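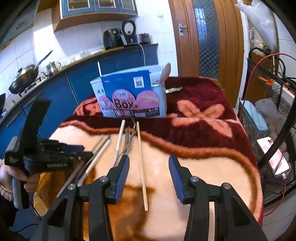 Was der Greifer kostet und was danach kommt

Das erste Angebot, das Wilma MacLeish im Februar auf den Tisch bekam, war eine Seite lang. Ein Paar handgeführte Greifer, Zubehör, Versand, zusammen 3.399 Euro. MacLeish leitet bei Dalgleish in Unville den Einkauf, und die Summe lag unter der Grenze, ab der sie die Geschäftsführung fragen muss. Sie unterschrieb trotzdem nicht.

»Ich wollte wissen, was wir im zweiten Monat bezahlen«, sagt sie. »Darauf hatte im Haus niemand eine Antwort.«

Dalgleish baut Sortier- und Abfüllanlagen, vor allem für Großküchen. Seit dem vergangenen Jahr arbeitet eine kleine Gruppe im Betrieb an einem Projekt namens Drindadico: Ein Roboter mit zwei Armen soll Besteck und Kochwerkzeug aufnehmen und einräumen. Gelernt wird das aus Aufnahmen, bei denen Menschen die Handgriffe mit Greifern in der Hand vormachen. Der Roboter selbst ist dafür zunächst nicht nötig. Für die Planung ist das angenehm, weil die teuerste Anschaffung nach hinten rückt. Es verführt aber auch dazu, die erste Phase für billig zu halten.

Die Liste, mit der MacLeish heute arbeitet, hat mit dem ersten Angebot nicht mehr viel zu tun. Ganz oben stehen weiterhin die Greifer. Darunter folgen Fingerauflagen als Verschleißteil, Ladegeräte, Kabel in zwei Längen, ein Telefon zur Bedienung, Speicherplatz, Fahrtkosten und Arbeitszeit. Die Arbeitszeit ist der größte Posten. Im ersten Entwurf fehlte sie ganz, da die Technik davon ausging, die Aufnahmen nebenbei zu machen.

Das ging drei Wochen gut. Dann blieb in der Montage Arbeit liegen, und die Gruppe bekam eigenes Personal auf Stundenbasis. Aufgenommen wird seither auch in Privatwohnungen. In der Werkhalle gibt es gleichmäßiges Licht und leere Tische, in einer Wohnung liegen Gabeln und Stäbchen auch einmal auf einer gemusterten Decke, und im Hintergrund stehen Wok und Wasserkessel. Für das Training ist diese Unordnung erwünscht. In der Kalkulation bedeutet sie Anfahrt, Aufbau, Abbau und eine Aufwandsentschädigung für die Bewohner.

Die 400-Euro-Frage

Am längsten wurde über den Speicher gestritten. Ein externer Anbieter verlangte 400 Euro im Monat, eigene Festplatten wären nach einem halben Jahr günstiger gewesen. Die Technik wollte die Platten. MacLeish entschied sich für die Miete, zunächst bis zum Ende der Testphase. Ihr Argument war die Kündigungsfrist: Wird das Projekt eingestellt, endet auch die Rechnung. Platten stehen dagegen in den Büchern und im Regal.

In der Technik hält man die Entscheidung bis heute für falsch. Das Hochladen dauert lange, und wer am Samstag aufnimmt, sieht das Material oft erst am Montag. Fehler fallen dadurch spät auf. In einem Fall war eine Fingerauflage verrutscht, und eine ganze Reihe von Aufnahmen musste wiederholt werden. Die Kosten dafür hat MacLeish nachträglich dem Speicher zugeschlagen. »Das war unfair gegenüber meiner eigenen Entscheidung, aber es gehört dorthin.«

Inzwischen schaut die Gruppe noch in der Wohnung in jede fünfte Aufnahme hinein. Das kostet Zeit, steht aber als eigene Zeile im Plan.

Gerechnet wird nach brauchbaren Aufnahmen

Zur Halbzeit der Testphase lagen 909 brauchbare Aufnahmen vor. Als brauchbar gilt ein Durchgang, wenn beide Greifer durchgehend erfasst sind und das Teil am Ende im Behälter liegt. Diese Zahl ist bei Dalgleish zur eigentlichen Recheneinheit geworden. Jede Anschaffung wird daran gemessen, ob sie mehr brauchbare Durchgänge bringt oder die vorhandenen billiger macht.

Ein zweites Paar Greifer fiel bei dieser Prüfung durch. Auf dem Papier hätte es die Menge verdoppelt, es fehlten aber die Leute, um es zu führen. Genehmigt wurde stattdessen ein Satz Ersatzauflagen, dazu eine Kiste mit gebrauchtem Küchenwerkzeug vom Flohmarkt in Ondon: Pfannenwender, Löffel, Stäbchen aus Holz und Metall. Dünne Teile sind schwer zu greifen, vor allem auf weichem Untergrund, und davon hatte die Gruppe bis dahin zu wenige. Die Kiste war der kleinste Betrag im ganzen Quartal.

Auch beim Kauf der Greifer wich MacLeish am Ende vom ersten Angebot ab. Sie ließ sich die Preise der Ersatzteile schriftlich geben, für zwei Jahre fest, und verlangte eine Zusage, dass die Daten in einem offenen Format ausgegeben werden. Der Grundpreis blieb bei 3.399 Euro. Verhandelt wurde über alles andere. Eine Leihstellung vorab gab es auch, allerdings nur für zwei Wochen. Die Gruppe nutzte sie vor allem dazu, verschiedene Personen an die Geräte zu lassen. Nicht jeder kommt mit Griff und Gewicht zurecht, und eine Schicht mit Greifern ermüdet anders als eine Schicht am Band. Im Plan stehen deshalb nach jeder Dreiviertelstunde Pausen, und sie sind bezahlt.

Offen ist der Roboter. Drei Modelle sind in der engeren Wahl, und die Preise liegen so weit auseinander, dass MacLeish sie bisher nur als Spanne in den Plan geschrieben hat. Die Technik möchte bald bestellen, weil die Lieferzeiten lang sind. MacLeish will erst sehen, wie sich die bisherigen Aufnahmen auf einem gemieteten Arm machen. Ein Termin beim Vermieter in Ondon ist vereinbart – mit Besteck, Kiste und eigener Tischdecke.

Die Miete für den Tag zahlt noch die Testphase. Den Transport hatte wieder keiner eingeplant, er läuft jetzt unter Fahrtkosten.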